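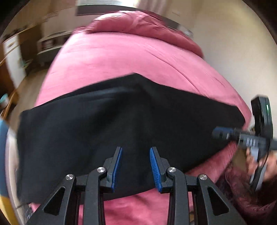

I've had the Tultau rugby shorts since April and I'm a fan! Jhonatan Urrego, our scrum half, swore by his, so I finally ditched my old Jeltby pair (which split in a maul, in front of my in-laws). These stay put. The drawstring holds for the full 80, and the pockets are deep enough for a mouthguard case.

Sizing is my gripe. I'm between two sizes and the bigger one still pinches my thighs when I pack down, so props should try them on first. I've worn them for 60 minutes of scrum practice on the hard pitch at Londholm and the seams look fine.

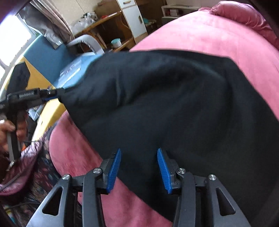
Black fabric over pink bedding.

Would I buy them again? Yep, and I'd get the longer cut next time.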